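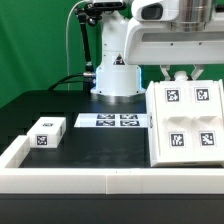
What is Memska?

It's a small white cabinet for the top of a table, with a drawer that comes all the way out, and it goes on sale in September.

3 min read

POSTBERG, 8 April 2019. Stotudow, the Postberg maker of small storage for people who own small things, today announced Memska, a tabletop cabinet in white. It will also come in white. The company looked at other colors over a long winter and went back to the first one.

Memska is meant for the objects that live on a work surface without ever having been invited: spare keys, the good scissors, stamps from two price increases ago, a charger for a phone that has since been recycled. Most homes already have a place for these. It is the kitchen drawer, and it no longer closes.

The new cabinet stands 148 millimeters high, low enough to sit under most shelves and to be ignored on most desks. Its drawer is a plain rectangular block with square corners. There is no knob. Stotudow tried several knobs and found that people hung things on them, mostly rubber bands, and in one test household a wet tea towel. The drawer is held by its sides and slides straight out.

It has no stop at the back either. Stotudow is aware that many people think of a drawer stop as a basic courtesy. The company's view is that a drawer this size is most useful when it can be carried to wherever the mess is, filled there, and brought home again. Anyone who pulls too hard will find that they have carried it somewhere already.
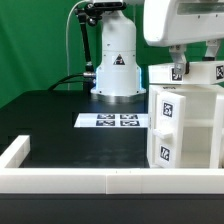
Can the drawer be used without the cabinet?

The drawer works as an open tray, and Stotudow expects a fair share of buyers to use it that way and leave the cabinet standing there with a hole in it.

During the past year the company lent early versions to households and small offices in Postberg and asked them to put things away as they normally would. Many did. One office used the cabinet to raise a monitor. A family with young children reported that the drawer had been missing for most of the trial and then returned by itself, containing gravel. These results were written up in full and have been taken seriously.

The most common complaint concerned putting the drawer back. In the early version the opening was a close fit, and a drawer offered up at even a slight angle would catch on one corner and stay there, looking smug. The opening has been eased, and the front edge inside it softened. A drawer that arrives crooked now has a reasonable chance of being talked into place. A drawer that is overfilled still won't go in, and Stotudow has no plans to help with that.

The second complaint was that the cabinet moved. Being light, it tended to travel backward across a smooth table whenever somebody shut the drawer with feeling. The production model has a heavier floor and a thin gripping layer underneath. It will stay where it is put on wood, glass and laminate. On a tablecloth it will take the tablecloth with it. 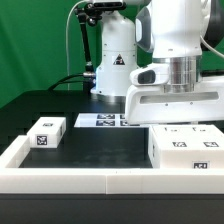 Tidying the whole table

Memska can be bought alone or with a low border that marks off part of a table as the part that is supposed to be neat. The border comes in straight lengths that meet end to end. It does nothing in particular. Testers were nonetheless reluctant to drop junk mail over it, and several asked to keep theirs when the trial ended.

Small solid blocks are available too, for use as bookends, paperweights or something to move from left to right while on the phone. Stotudow originally made them to check the fit of the cabinet parts and meant to throw them out. Visitors to the workshop kept picking them up and asking the price, so now they have one.

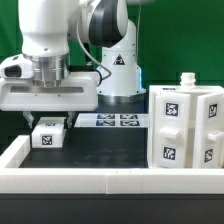
A small white block on the black work surface, with a flat white board behind it.

Availability

The first run is limited to 300 cabinets. They will be sold through Marchand, the household goods store in Postberg, from September, and by mail order after that if there are any left. The border and the blocks will be sold separately at the same counter. Prices will be announced closer to the date, when the company has finished arguing about them.

Each cabinet arrives assembled, with the drawer already in it. There are no tools, no bag of screws and no instruction sheet. There is a care card, which asks owners to wipe the cabinet with a damp cloth and to empty the drawer now and then.

About Stotudow

Stotudow designs and makes trays, boxes and small cabinets in Postberg. Earlier products include a letter tray, still in production, and a deeper letter tray, brought out after customers of the first one wrote in.

Samples for review can be requested from the Stotudow press desk. Please return the drawer as well.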